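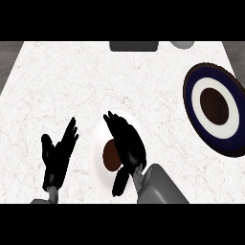

vunum52
What do I use to get an oil stain out of honed marble?
A poultice of baking soda and water, left under cling film for a day, then lifted off with a plastic scraper. Posting both halves as it comes up here every month.

Ruto
Baking soda is slow on oil. I use kaolin with acetone, 3 applications, 42 hours each. Darker marbles need more.

anghel_stone
Acetone is fine on bare stone. On a sealed top it can strip the sealer, so you end up resealing the lot. Ask what's on it first.

Ruto
If oil got in, the sealer had already failed. I'd strip it anyway.

anghel_stone
Failed in one spot, perhaps. That doesn't justify doing the whole slab — I'd test a corner.

susico
What grit were you honing to before sealing? Mine was left at 500 and drinks everything.

vunum52
Mine is 500 as well. Two coats of impregnator, second one 52 minutes after the first, wiped off before it dried.

Ruto
Still acetone for me. Keep the windows open and the hob off.

susico
Will try the soda first. No vinegar in either, I take it?

anghel_stone
None. It etches.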